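The Gornescombe Residents' Office has received a number of questions on sorting fresh produce in studio units, where counter space is limited. Our guidance follows in four posts.

1/4 A bed may serve as a temporary work surface. Residents are asked to lay a plastic sheet over the bedding first. Vegetables belong on plates – greens on one, carrots on another – and fruit goes in a tray.

2/4 The plastic sheet and green tray in use:

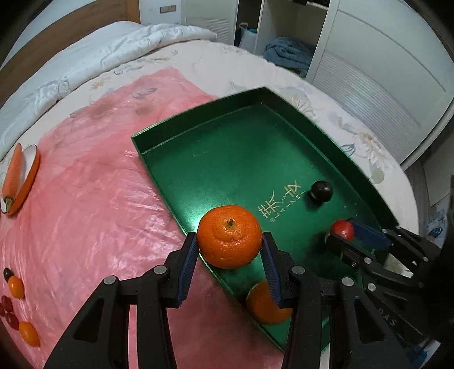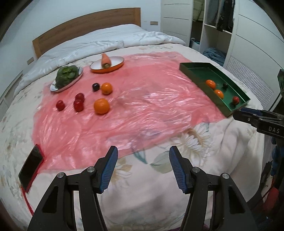
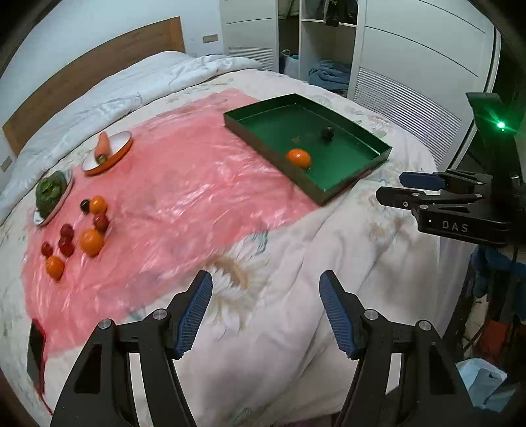
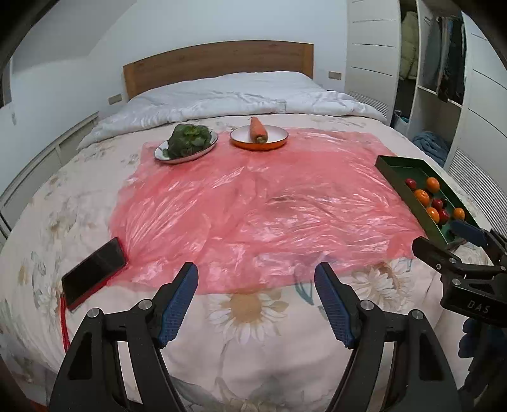

3/4 Tomatoes and plums bruise easily and should be set down singly. Citrus may share a tray. Please allow up to 30 minutes for the whole task, and return the bedding to order the same day. Plastic sheets may be borrowed from the office for 4 days at a time.

4/4 Ravindran Kotian will answer questions at the front desk on Sun 11 April. Written questions may be addressed to Zewditu Gebreyes in Room 22. The next revision of this guidance is planned for October – comments from residents on the current text are welcome until then.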